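Lisska opens orders for two-arm sorting kit aimed at small packing rooms

Small warehouses and mail-order shops that pack mixed goods by hand can now order a tabletop robot kit from Lisska, the company said in June. The kit, called Stindum, is sold as a complete workstation: two arms, two grippers, a camera at each wrist, a controller box and the software used to teach it a job.

The company is taking orders through its own site and through Ukulport, a reseller that handles installation and repairs. Deliveries of the first batch begin later in the summer. Buyers who order through Ukulport get a day of setup on site, and those who order direct are expected to put the station together themselves with a printed guide and a set of short videos.

Stindum is meant for what packing rooms call piece picking, the step where loose items are taken one at a time from a table, tray or tote and put into another container. Large warehouses have used robots for this for years, mostly with suction cups and fixed cells behind fencing. Lisska says its kit is for places that have a bench, an ordinary wall outlet and a mix of products that changes every few weeks.

The two arms mount on a metal rail at the side of the work surface and can be moved along it with a hex key. Each arm lifts 2 kilograms with the standard gripper. That rules out cases of canned food and most bottled drinks, and the order page says so near the top. The grippers are black plastic with replaceable fingers, and the kit ships with a spare set. Narrow fingers for thin items are sold separately.

What buyers are paying for, according to the company, is mostly the teaching side. An operator shows the station a task by guiding the arms with a pair of hand controllers while the wrist cameras and the arm positions are recorded. Lisska recommends 40 demonstrations for a simple job such as moving one kind of item from a table to a bin. Once the recordings are in, the controller trains overnight and the task can be tried the next morning. More demonstrations can be added at any point, and the older ones are kept unless the operator deletes them.

For mixed items the number goes up. The sample task that comes loaded on every unit, a household goods sort, was built from 853 recorded demonstrations, made by the company's own staff over several weeks. Buyers can run it as it is, to check that the station is set up properly, or use it as a starting point for their own work. Lisska says starting from the sample task cuts down the number of new recordings needed, though it does not give a figure for how much.

The choice of items for the sample task will look familiar to anyone who has packed household orders. It includes sponges, boxed soap, folded cloths, rolls of tape and trash bags on the roll. Bag rolls are in the set for a reason, the company's technical notes say. They come in many colors, some are partly see-through, they shine under overhead lights, and they have no flat side to grip. They also lie at every angle when tipped out on a table, often against each other, so the arm has to choose one and close on it without dragging its neighbor along.

Retail pricing is in two tiers. The full station, with both arms, is sold outright or on a monthly lease. A single-arm version is offered on the same terms and can be upgraded later by adding the second arm and a software license. The lease covers replacement fingers, camera cables and one controller swap a year. Outright buyers pay for parts after the warranty ends. Lisska does not list prices on its public pages and gives them by quote, which Ukulport says is down to differences in shipping and setup.

The software runs on the controller and does not need an internet connection once the station is registered. Recordings stay on the unit by default. Owners can choose to send them to Lisska in return for a lower lease rate, and the contract spells out that camera footage may then be used to improve the company's own models. Huỳnh, a packing supply wholesaler that has had an early unit on loan, said in a written statement that it kept its recordings in house – customer labels are sometimes in view on its benches – and paid the standard rate.

The wholesaler used the loan unit on its returns table, where opened cartons of cleaning and kitchen supplies are emptied and the sound items go back to stock. Staff there taught it 7 tasks. Most of these were single-product jobs, and the statement said they took an afternoon each to record. The one that took longest was sorting small rolls and tubes by size, which had to be recorded a second time after the bench lights were changed. The company said the station was slower than an experienced worker on every task it tried, and that it was used for stretches when the returns table would otherwise have been left until the next shift.

Speed is likely to be the main question for most buyers. Lisska's documentation does not promise a pick rate and advises customers to measure their own on their own goods. It does list conditions that slow the station down: deep piles, very shiny packaging, dark items on a dark surface and anything that changes shape when squeezed. The company suggests spreading items out in a single layer where there is room, and using a table and bin in a color that does not match the stock.

Safety rules for the kit are short. The arms are light and stop on contact, but the manual still asks for a marked area on the floor and an emergency stop within reach of anyone at the bench. The stop button is included, and a second one can be wired in. Fingers, sleeves and lanyards are to be kept away from the grippers while a task is running, and the fingers should not be changed with the power on. Children and visitors are not to be left alone with the station, a line aimed at shops that pack in a back room open to the sales floor.

Service is handled by Ukulport for both direct and reseller customers. Phone support is open from 8 a.m. to 6 p.m. Failed arms are exchanged rather than repaired on site, and the customer keeps the original carton for the return. The wrist cameras, which sit close to the work and tend to be knocked, can be changed by the owner in a few minutes. 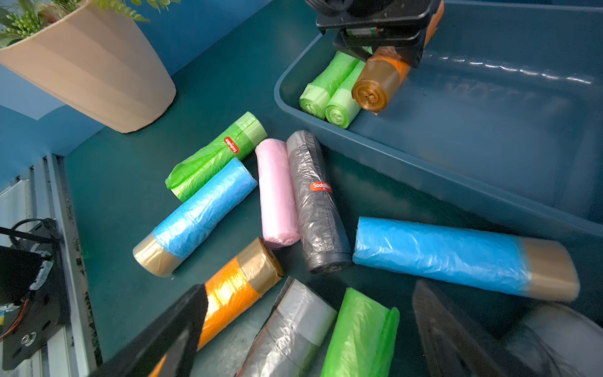
STINDUM, June – An orange-brown roll of trash bags in the gripper over a dark teal bin, with two light green rolls already inside and more in other colors on the tabletop.

Lisska is also selling a starter pack of bins and mats for customers who do not want to pick their own. The mats are matte and wipe clean, and the bins come in three depths. The shallowest is recommended for first tasks, as the gripper has less distance to travel before it lets go and the wrist camera keeps a clear view of the bottom. The pack is optional, and the station will work with any open container that fits under the arms.

A few things are missing from the first release. There is no barcode reading, so the station can't check an item against an order unless the customer adds a scanner and connects it through the controller's spare port. There is no scale. The two arms can work from the same table, but handing an item from one gripper to the other is listed as a test feature and is switched off when the unit ships. Lisska says a software update covering handovers will be sent to all owners without charge when it is ready.

Training for operators is included with the lease and sold as an extra to outright buyers. It runs for two half days, the first on recording and the second on checking results and fixing a task that has started to go wrong. Ukulport will hold the sessions at the customer's site or at its own workshop, and up to four people can attend for the same fee.

Orders placed now go into the first batch until it is full. Later orders will be given a delivery month at the time of quote, and deposits can be refunded until the station leaves the warehouse.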